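Flurkell Guest House -- Shared Supplies Table, Monthly Inspection
Inspector: Liv Boström
Date: 29th October
Form 522, replacing Form 558, which had a box for "mood of the table"

1. Toiletries separated from food. FAIL
The moist toilet tissue was lying on the bare wood with something orange-red in clear plastic for a neighbor. I have written this comment since May and could by now have it engraved.
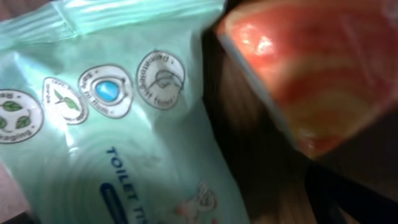
2. Basket in place and in use. PASS, grudgingly
Dark gray plastic, openings clear, no cracked edges that I could find. The Oreos are in it, so somebody has grasped the principle. The basket holds whatever it is given and should be given food only. Leaning a package up the side is allowed. Balancing one on the rim is a fall hazard, mostly for the cookies.
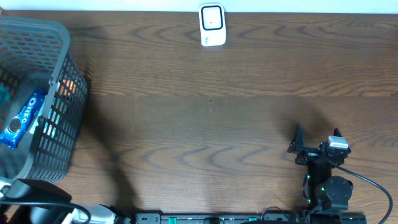

Rūta Zariņš would like it recorded that the basket was bought for bread, that bread has not been seen in it, and that she would settle for crackers.

Recorded. No action.

3. Labels and disposal. PASS WITH COMMENT
The tissue wrapper has a row of round badges, one of which reads "Safe to flush." Our pipes were put in by people who had never met a wipe, and they don't read badges. House rule stands: wipes go in the lidded bin. The wrapper goes in the bin too -- not behind the radiator, where I found 3 of them last time.
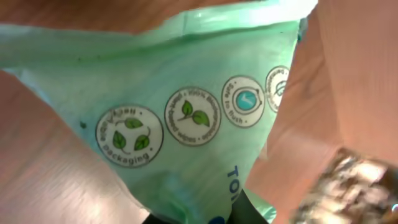
The Climard notice about the drains needs to go back up in the bathroom, at eye level, with tape that sticks.

4. Tabletop clear of loose packages. FAIL
Anything in a slippery wrapper belongs in a container. Keep the small white device by the wall clear on all sides and don't stack snacks against it.

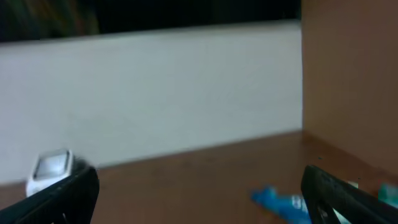 Can guests leave their own food on the table?
Put a name and a room number on it and it may stay overnight. Unlabeled food counts as shared, and Chaiwat Tanasarn gets up early.

5. Follow-up
Second basket for toiletries: requested, again. Bathroom notice: Jaruwan Ratanaporn has the tape.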